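How to Score a Boxing Match at Home

Scoring a fight yourself changes how you watch it. You stop waiting for a knockout and start paying attention to the small exchanges that decide close rounds. All you need is a pencil, a sheet of paper and a basic grasp of the ten-point system.

What you need

A printed card or a plain sheet with three columns: round number, red corner, blue corner. Leave a fourth column for notes. If you keep your cards, use a notebook with a hard cover so you can write on your lap. I have used the same Pandlow pocket notebook style for years, and one book holds around 50 fights if you write small.

Write the fighters' names at the top of the columns before the ring walks. Check the color of the corner and the color of the trunks, which often don't match. It is easy to give a round to the wrong man when the one in the red corner is wearing blue.

How the ten-point system works

The winner of each round gets 10 points. The loser usually gets 9. If the loser was knocked down once, the round is normally 10-8. Two knockdowns normally make it 10-7. A round can be scored 10-10, but most judges avoid it and you should too. If you really can't split them, think back to the cleanest punch of the round and go with whoever landed it.

A point taken away by the referee comes off that fighter's score after you have scored the round. If he won it 10-9 and lost a point for a low blow, the round becomes 9-9. Write the deduction in the notes column or you will forget why the numbers look odd.

What to look for

Clean punching comes first. A clean punch lands with the knuckle part of the glove on the front or side of the head or body. Punches that hit the arms or gloves don't count for much, even when the crowd roars.

Effective aggression comes next. Walking forward counts only if the fighter lands when he gets there. A man who follows his opponent around the ring and eats jabs is losing the round.

Ring generalship means making the fight happen where and how you want it. A tall boxer who keeps a shorter one at the end of his jab is showing it.

Defense is last on most lists. Slipping and blocking matter most when they lead to something coming back.

Scoring step by step

1. Turn the sound down. Commentators pick a story early and stick with it, and you will start to hear punches that missed.

2. Watch the whole three minutes. Don't write during the round.

3. Score as soon as the bell rings, before the slow-motion replay. The replay shows only a few punches and can tilt a close round.

4. Add one short note, such as "body work" or "late right hand."

5. Start fresh. Each round stands alone. A fighter who was badly hurt in the fourth starts the fifth level with his opponent.

6. Add up the columns after the last round. In a twelve-round fight with no knockdowns or deductions, the two totals should come to 228. If they don't, check your adding.

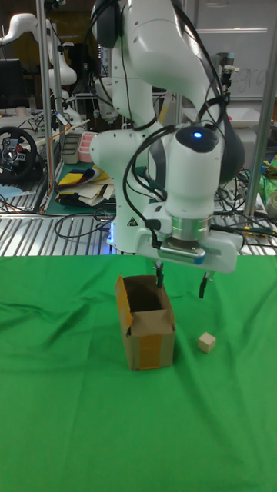 Using punch counts

Punch numbers are useful after the fight and a distraction during it. Say Mogensen throws 1162 punches and Muretti throws 445. It sounds like a wide win for Mogensen, but totals say nothing about how hard the punches were or which rounds they fell in. A fighter can pile up numbers in four rounds and lose the other eight.

Comparing your card

Wait until your totals are done before you look at anyone else's. Then go round by round. Being two rounds away from the official judges is normal. If you are five or six away, rewatch the rounds where you differ and see whether you keep favoring one style. Many new scorers lean toward the busier man.

If you want to score with friends, have everyone write in silence and show cards at the end. Spreadsheets work fine for this. I use a Tusex template with a row for each round and a total at the bottom, and it now has 70 fights in it, mostly ten-rounders.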